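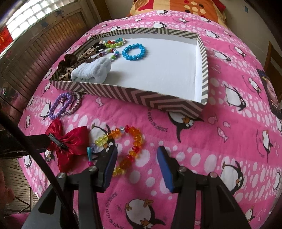

ベッドの上のアクセサリー類とトレイ。手前は青いパッドの付いた二指グリッパ。

2025年3月15日

家事ロボットの話になると、たいてい洗濯物畳みと食器洗いが出てくる。個人的には、小物の片付けのほうが現在の実力を測りやすいと思っている。ブレスレットやヘアアクセサリーをトレイに入れるだけの作業で、力も速度も要らない。部屋の設備も変えなくてよい。それでも既製品に任せられる状態にはない。

難しさは対象物ごとに種類が違う。

ビーズのブレスレットは、つかむ前と後で形が変わる。輪の一点を挟めば残りは垂れ下がり、置いたときにどう丸まるかは接地の順序で決まる。つかむ位置の候補は輪の全周にあるが、隣り合うビーズの間に指先が入るか、ビーズの真上に当たるかで滑り方が変わる。カット面のある透明なビーズは反射と屈折があり、深度センサの値が欠けやすい。同じ輪でも、不透明な丸ビーズならずっと扱いやすい。

小さなヘアクリップは剛体なので形の問題はない。問題は高さで、布団やベッドカバーのような柔らかい面に置かれると、指先を下ろした分だけ面が沈む。机の上で調整した把持高さはそのまま使えない。力制御を入れるか、指先側に柔らかいパッドを付けて誤差を吸収させるかになる。安く済むのは後者。

サテンのリボンは布物の中では楽な部類に入る。立体的に膨らんでいるので、上から適当に挟んでもどこかの折り返しに当たる。ただし光沢のある布は摩擦が小さく、硬い平面の指だけだと抜ける。 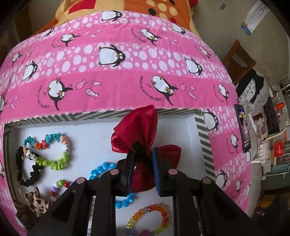 把持そのものより厄介なのは離すほうで、入れ物の中に先客がいる場合、指を開く余地があるかどうかを先に見ておかなければならない。開いた指が隣のブレスレットを引っ掛けると、手を引き上げるときに一緒に持ち上がる。縁のある箱では壁との干渉も加わる。人間は指先の感触で無意識に避けているが、平行グリッパには手首の角度を変えるくらいしか逃げ道がない。

以前Ghoneimの展示で見た仕分けのデモは、3種類の剛体を無地の黒い台の上で扱うものだった。動作は安定していたが、背景に柄がなく、物同士の重なりもない。案内してくれたTaha Ait Aliさんに柄物の布の上ではどうかと聞いたら、認識の段階で落ちることがあるとの返事だった。家庭の寝具には動物の絵も水玉も印刷されている。印刷の丸とビーズの丸を分けるのは、カメラ1台の静止画だと案外つらい。

最近は人の操作を記録して学習させる方式が主流になりつつある。規則を書き下すより見込みはあると思う。Plevovの報告では、小物の収納で200回分の記録から始め、2000回まで増やしたところで成功率の伸びが鈍ったという。残った失敗の多くは絡まりと二重把持だったらしい。量だけの問題ではなさそうで、失敗からの立て直しを含む記録がどのくらいあったのかが気になる。そこは報告に書かれていなかった。

評価の仕方にも不満がある。「トレイに入ったら成功」では、ネックレス類が団子になっていても満点になる。Abdelghani Belhajさんとは、入れた後に1点ずつ取り出せるかまで見るべきだという話をした。採点は面倒になるが、使う側の感覚には近い。

工場の現場なら、部品の向きを揃えて供給するとか、専用の治具を置くといった手が使える。家ではそれができない。ブレスレットを毎回同じ向きに並べてくれる人がいるなら、その人が片付けたほうが早い。

現時点での私の見立ては、リボンやシュシュのような嵩のある布物は可、単独で置かれたクリップは条件付きで可、重なったブレスレットは不可。8月にFlerkoraの新しい指先モジュールを借りられる予定なので、まず柔らかい面の上での把持高さのばらつきを測る。絡まりの件はその後にする。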